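3.2 What we bought, and what we'd buy again

When people ask what a setup like ours costs, they usually mean the arm. I get it, the arm is the big line on the quote! But the arm was the easy part of our budget (one supplier, one purchase order, done by May). The small stuff is where we slipped. Our first plan set aside $2000 for grippers, cables, bins and table covering together, and we blew through it before we had a single trial worth keeping.

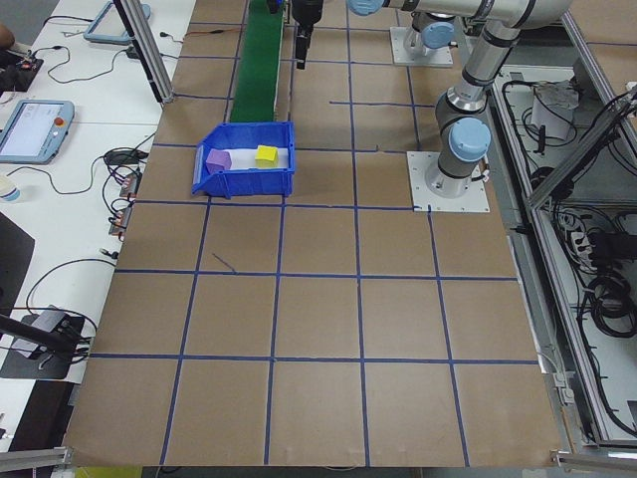

Krishnamoorthy Fernandes

So for the second round I planned from the table up. Cardboard and dark blue tape cost next to nothing, and a taped grid lets us put a bin back where it was without paying for a fixture. I'd asked Keskinen and Riddale to quote on machined fixtures, and both quotes went straight in the drawer. The foam cubes are cheap too, and I order them by the bag because they go missing all the time.

Grippers deserve their own line. We priced a two-finger model from Prerovis against a suction tool from Bustier, and the fingers won on spare parts: a replacement pair was $251, and it could ship in 23 days. Please ask about shipping before you ask about price. I didn't, the first time, and we sat there with a perfectly good arm and no hand on it. 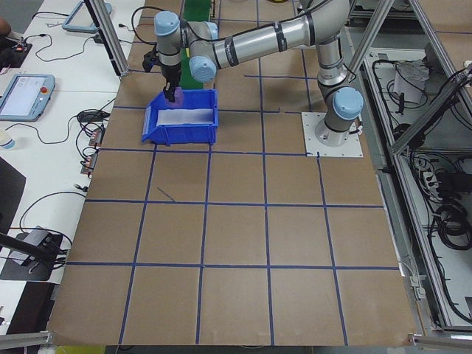
Figure 2. Gripper lowered into the blue bin, with a small purple object at the back left corner.

I'd also budget more table than you think you need. Teach pendants, adapters and cables all have to live somewhere, and our side desk filled up fast. A second desk is on the list for next year, along with longer cables.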